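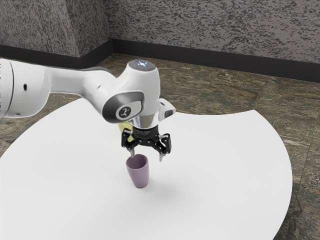 Chapter 4
What Do Surveys Really Measure?

In September a housing firm in Skuldale wrote to 900 tenants and asked whether they were happy with their homes. It got 453 replies. The firm then told the local paper that 75 per cent of its tenants were satisfied.

Read that claim again. The figure describes the people who answered, and we know nothing about the rest. Some may have been too content to bother. Others may have moved out, or given up on filling in forms from a landlord they didn't trust. Myrto Psarras, who looked at the survey later, also disliked the wording: tenants could tick "very satisfied", "satisfied" or "fairly satisfied", but there was only one box for everyone else.

None of this shows that the firm lied. It does show how little a percentage can tell you on its own.

This chapter deals with samples, missing answers and loaded questions. Section 4.1 begins with a smaller survey, of 200 shoppers in Curncombe, and asks who was left out. Keep a pencil handy, and be wary of our own figures too.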